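Clirkix Community Help > Home & Garage

How do I get old wax and oil off a big work table before refinishing?

basement_bench_gal
Monday, January 19, 2026
29 comments | 5 shares

Hi all! I picked up a huge old table from a school sale over in Cornimberg and I want to use it for sewing and cutting patterns. It's solid wood as far as I can tell, and somebody has been rubbing stuff into the top for years. Some spots are slick and some feel gummy, and in one corner my paper patterns pick up a greasy edge if I leave them overnight.

I tried dish soap and warm water (twice) and it looked great for a day and then the gummy patches came right back. I have a small sander but I'm scared of it, plus my basement has one tiny window so I don't want to use anything with big fumes. I'd like to put a water-based clear coat on when it's clean. What would you use? And how do I know when it's clean enough?

We use cookies to remember your sign-in and your saved threads. Accept | Settings

pinheiro_porch
Oh, I've been there! Put the sander away for now, it'll just heat up the wax and clog your paper. I went through nearly 266 sheets on my first table, or that's what it felt like at the register, and I was madder at the end than at the beginning.

Get odorless mineral spirits and a pile of old cotton T-shirts. Wet a patch about as big as a dinner plate, let it sit a minute, then wipe it up with a clean part of the rag before it dries. Keep turning the rag! If you keep going with the dirty side you're just moving the wax to a new spot. For the gummy corner use a plastic scraper first, the kind for pans.

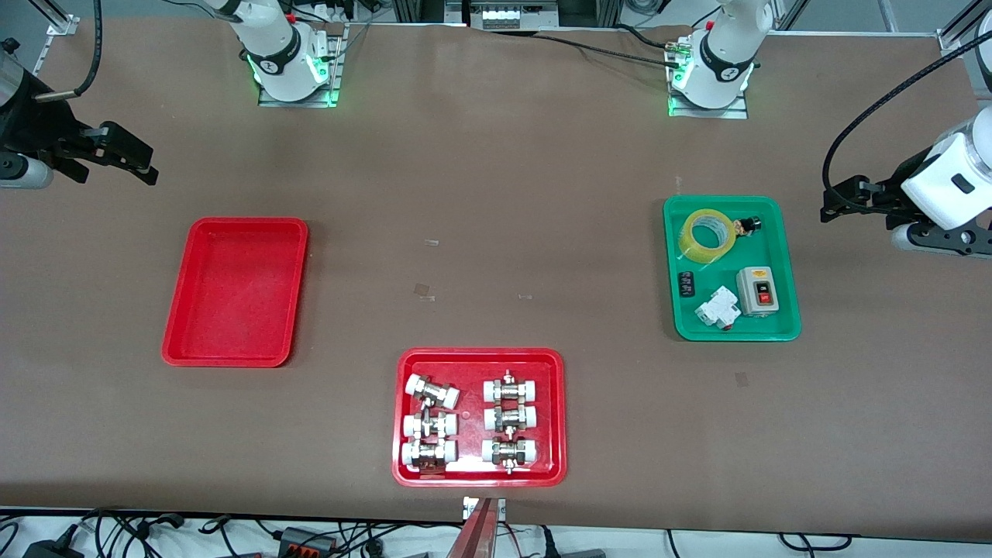 Then do the whole top again the next day, even the parts that looked fine. Odorless still has fumes, so if you can get the table out to a garage or a carport for the weekend, do that. Lay the rags out flat outside to dry, don't wad them up in the trash.

To check it, drip a little water in a few places. If it beads up you've still got wax there. If it spreads out and the wood goes darker, you're good. Let it dry a couple of days before you coat it.

threadbare_in_urthorpe
just sand it, 80 grit, takes an hour

glue_and_gravy
Agree with the mineral spirits, don't agree with 80 grit on something you're going to drag silk across. After it's clean and dry I'd go over it lightly by hand with 220, with the grain, and vacuum really well. Also put a coat of dewaxed shellac down before your water-based finish. I skipped that on a desk and got little craters all over it, like the finish was running away from the wood, and I had to strip the whole thing and start again in April when it was warm enough to open the door. Check the underside while you're at it, mine had gum.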